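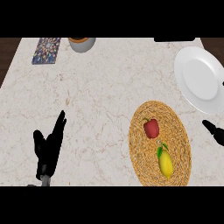

How to ask for your service medical records before making a claim

If you are thinking about a compensation claim for an injury or illness linked to your time in the forces, get hold of your medical records first. Most solicitors will ask for them at the first meeting, and reading them beforehand helps you fix dates in your mind.

You have a legal right to see personal information held about you. Asking for it is called a subject access request. It is normally free.

Before you write

Find your service number, your full name at enlistment and your dates of service. If you changed your name after leaving, have a copy of the marriage certificate or deed poll ready. You will also need proof of identity and proof of your current address.

Make a short list of where you were treated. Include medical centres on camp, field hospitals, civilian hospitals and any mental health appointments. Approximate dates are fine - put the month and the posting if that is all you remember.

Writing the request

Use the current form on the government website if you can, as it asks for everything in the right order. If you write a letter instead, keep it to one page and say plainly what you want. Wording such as this will do:

"I am making a subject access request for my full service medical records, including mental health notes, hearing tests, medical board papers and my discharge medical."

Ask for your personnel file in the same letter if you need it. It shows postings and courses, and can support an account of where you were when the medical notes are thin.

Sending it

Keep a copy of everything, including the identity documents. If you post the request, get proof of postage. If you email it, save the automatic reply.

The usual time limit for an answer is one month. It can be extended by a further two months for a complicated request, but they should write and tell you. Put both dates on the calendar.

When the records arrive

Number the pages in pencil before you do anything else. Clémence Cordier, who went through 602 pages for her late husband's claim, numbered hers over two evenings and put a sticky note on each entry that mentioned his back. Her solicitor worked from those notes.

Check for gaps. If a whole posting is missing, write back quoting your reference and ask for a further search. Treatment at a civilian hospital may be held by that hospital, and you will need to ask there separately.

Some of the entries may be hard to read, especially after a traumatic incident. Have someone with you if you would prefer it, and stop when you need to.

Time limits

Claims have deadlines and they differ between schemes. Don't wait for the records if yours is close - speak to an adviser and send the claim in, then forward the papers when they come.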